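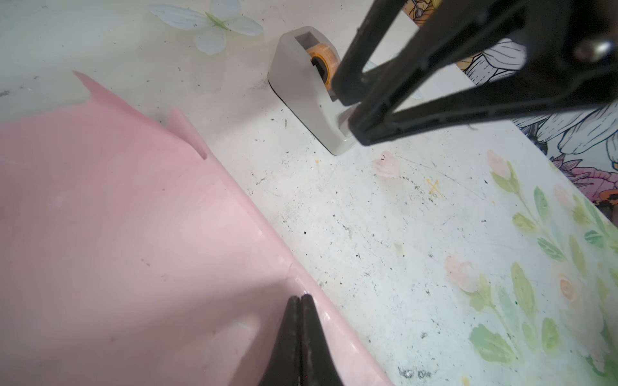
3 min read

The sorting table at the Marholm reuse room has turned pink and white this month, and the response from the neighborhood has been wonderful. Craft and office supplies are going back out the door to anyone who can use them, free of charge, and the first open afternoon brought in 232 visitors – the best turnout the room has ever had!

The supply swap began in March as a single shelf by the front entrance. People left what they no longer needed and took what they liked. By early summer the shelf had overflowed into the hallway, and the Marholm building offered its big back room, with the long windows and the white work tables, for the rest of the season.

Rima Khalaf, who runs the swap, is thrilled with what keeps turning up. Plastic odds and ends, tape dispensers, pencil cups, staplers, half a drawer of rulers in every length. She says the everyday things go fastest.

"Everybody wants a tape dispenser," Khalaf said. "I put one on the table and I turn around and somebody is already asking if they can have it. A good heavy one will outlive all of us, and all it needs is a new roll."

Plastic pieces are the other big hit. Bright colors draw children straight to the table, and pink is winning by a mile. Molded containers and covers that have lost their mates get a second life as paint trays, bead sorters or the walls of a shoebox theater. One family took home a whole armful and came back the following week with a cardboard puppet stage, complete with a curved pink balcony, which now has a place of honor in the front window and has been photographed by what must be half the town.

Everything that comes in is looked over on the white tables before it is put out. Cracked plastic goes into a separate bin, and anything with a blade or a cutting edge is checked and kept on the higher shelves. Items with a few scuffs or specks are fine. Khalaf would much sooner see a slightly worn container get used than sit in somebody's garage for another ten years, and visitors seem to agree with her. The scuffed things are often gone before the shiny ones.

Local businesses have joined in too. Clomadham, the print shop across the square, cleared out its old stockroom and sent over 35 boxes of paper, card and packing tape. The Mahasneh bakery gave two rolling racks, and those have made a huge difference on busy days. Bulky things that used to pile up under the tables now have a home of their own, and there is finally room for a stroller to get past.

The room is also trying out a make-it-here table for the first time. Visitors can sit down with whatever they have found, borrow scissors and glue, and get going on the spot. Last week it was full from opening to closing, with grandparents and grade-schoolers sharing the same roll of tape and swapping ideas across the table. There were paper lanterns, a very long snake made of bottle caps, and a desk organizer so handsome that its maker was offered a trade for it on the way out. (She kept it.)

The next open afternoon is August 13, 2019, with doors open from 2 to 5 p.m. Admission is free and there is no need to sign up. Donations of clean, unbroken craft and office supplies can be dropped off at the side door in the hour before opening. Please put small items in a bag or a lidded box, and tape the lid down if it likes to pop off.

A few things are especially welcome right now: rolls of clear tape, blunt-tipped scissors, washable markers that still write, and colored plastic containers of any shape. The room can't take paint, batteries or electronics. Large furniture is also out for the moment, although Khalaf is always happy to pass along word of a good desk or bookcase looking for a new owner – there is a notice board by the door for exactly that.

Back-to-school supplies get a table to themselves this time, and teachers are invited to fill a bag for their classrooms before the general rush. Parking is available behind the Brirnon library, a short walk from the room, and the side entrance has a ramp.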